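Write the obituary on paper first, even if the newspaper takes it through an online form. Forms time out, and a draft you can hand around the family catches most mistakes before they cost money.

## Collect the facts

Start with the full legal name, any nickname, age, date and place of birth, and date and place of death. Then list parents, spouse, children, schools, jobs and service. Ask one relative from each side to check the spelling of names. In our family that was Omolara Ogbonna, who found two wrong dates in my first draft.

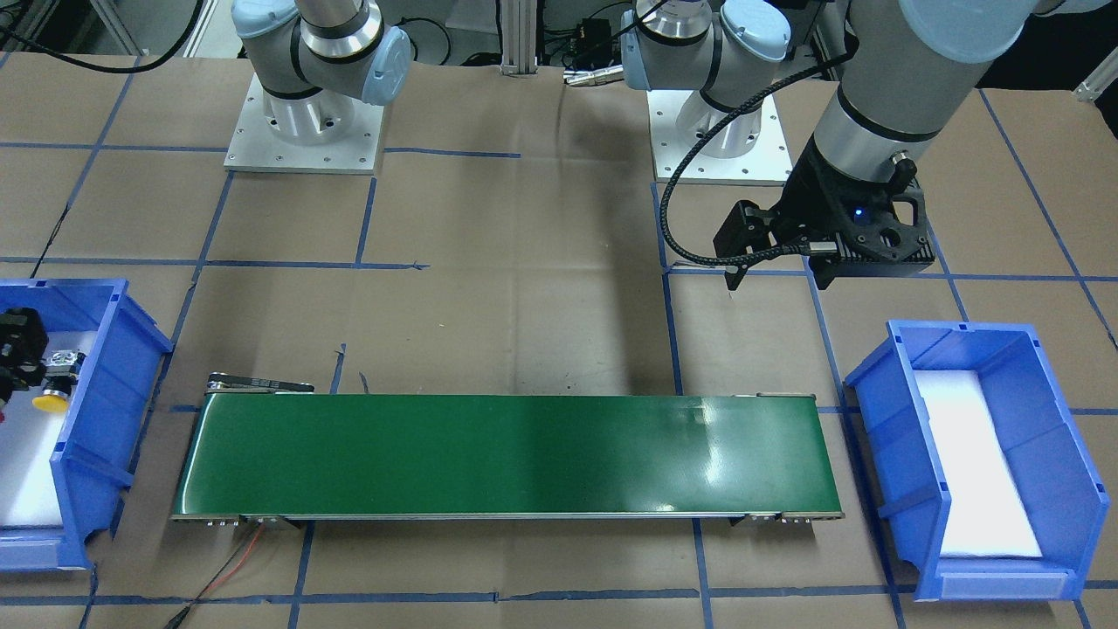 Work history is usually the hardest part to keep short. Name the employer, the job and the years, and leave out the rest unless it mattered to the person. If a plain detail helps, use one: "he repaired tractors and combines" tells a reader more than "he worked in industry." Check the years against old tax papers.

## Write the draft

1. Open with name, town, date of death and age.
2. Give the life in order, from birth to the last years.
3. List survivors, then those who died before.
4. End with the service — place, date and time — and where to send donations.

Read it out loud once. Papers that charge by the line often count a heading as a line, so ask. Ours ran to 30 lines, and cutting 14 words from the survivors list saved one of them.

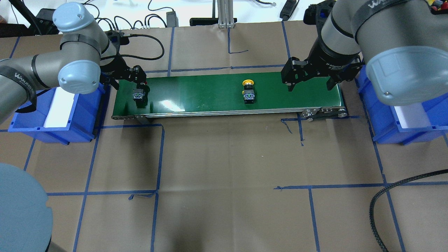
Do grandchildren have to be named?

Many families give only the number when the list is long. If you name one, name them all.

## Send it in

Ask for the deadline and a proof. Check the service time on the proof against what the funeral home has, then save a copy of the printed page.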